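Review: Skustport workstation with second-processor riser

The Skustport is a full-size workstation supplied by Futel for design offices and technical colleges. Our department received one unit in March and assessed it over 30 working sessions, with attention to access and servicing. The price as tested was 2,728, of which the riser option accounted for 895.

The riser carries its own processor socket and memory on a separate board with a grey cover. It may be lifted out and laid down for work on the bench, and this is a considerable convenience when memory is to be changed. The memory latches are large enough to be operated with gloved fingers.
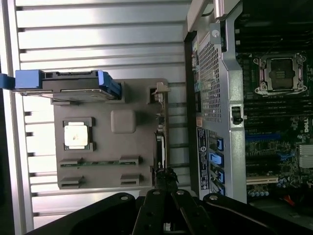

Hard drives are held in blue carriers with a pull tab. Staff unfamiliar with the model were able to identify the carrier without consulting the handbook. The printed handbook, at 258 pages, is thorough but poorly indexed, and the section on refitting the riser should be read in full before work begins.

Two reservations must be recorded. The side panel is heavy, and replacement carriers had to be ordered through Popescu in Rudari, with a wait of nearly a month.

The unit is recommended for departments which carry out their own upgrades.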